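Progress report to the Pelletier Fund
Project: Flurnell, robotic take-apart of used desktop computers
Prepared by: Aaliyah Grewal
Period covered: second half of the project year, up to and including the May open day

1. Where we are

The main item in this period was the open day, which your office asked us to hold before the second payment. It ran from 10 a.m. to 3 p.m. in the Prillik workshop. We had 32 visitors from repair shops, county recycling programs and two community colleges. Each group stayed for one full demonstration and then had time at the table.

The rest of the work is on schedule except for the fixture revision, covered in section 4.

2. The demonstration

We kept to the inside of the case. Cables and outer covers are still handled by a person, and we said so at the start of each session. The robot's part was the processor and the memory, the two items our partner shops ask for most. For the processor, the load frame on the socket has to be up before the gripper goes in, and the chip should leave the socket without touching the contacts. The contact field is the weak point of these boards. A board with damaged contacts has almost no resale value, so we set the approach slow and left it slow for the open day. 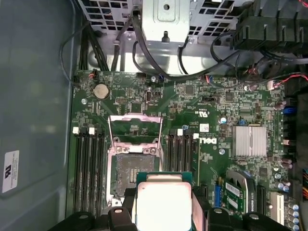

Why not use a suction cup for the processor, Dolores wanted to know, when every shop already has one in a drawer? We have tried it. Suction works well on a clean heat spreader and badly on one with old thermal paste, and most of the machines we get have old paste. Cleaning first would add a manual step. We told the group we may come back to suction as a second tool if the budget allows a tool changer.

Old paste is also a problem for the vision software. It makes the metal look dull, and the software was trained mostly on clean parts. We have now added 288 labeled pictures of processors with paste on them to the Jitis training set.

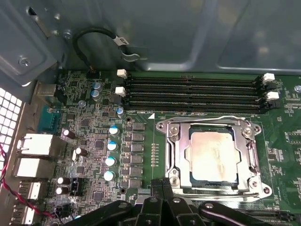
Those pictures cover three socket types. A fourth is common in the machines we expect from the county next season, and we will add it before they arrive. Labeling is done in-house and takes one person a few hours a week.

3. What visitors asked for

We handed out a short form at the door. The most common request was for memory modules to come out sorted by type. At present the arm sets a module in a slot on the gray printed fixture plate at the left of the table, and a person takes it from there. Sorting would need a label reader and more slots.

Several people asked about towers with different layouts. The case has to lie on its side with the open side up, and the arm works from above. That suits most towers. Small-format desktops are outside this project – we have turned down two offers of them.

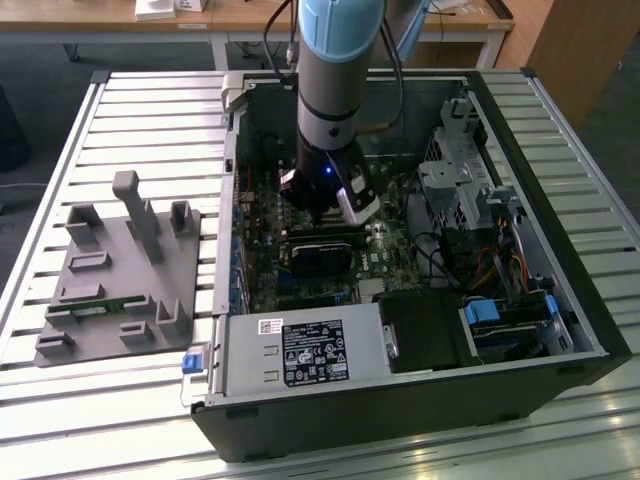

Marcus wrote on his form that he would sooner see the robot do one job all day than four jobs slowly, and that his shop could feed it memory alone and be satisfied. Two other forms said much the same. We think this is worth testing, and a memory-only run is now in the plan for the next period.

4. Budget and next steps

Open day costs came in under the amount set aside. We ask to move $4,000 from the events line to the equipment line, to pay for the revised fixture plate and spare gripper fingers. The revision is late – the first version held modules too tightly, and the new drawings were only finished after the open day.

Planned for the next period:
Memory-only run at one partner shop
Fourth socket type added to the training set
Revised fixture plate printed and fitted
Written safety notes for shop staff

The visitor forms and the expense sheet are attached separately. Please send questions on the budget move to me before the next payment date.

Aaliyah Grewal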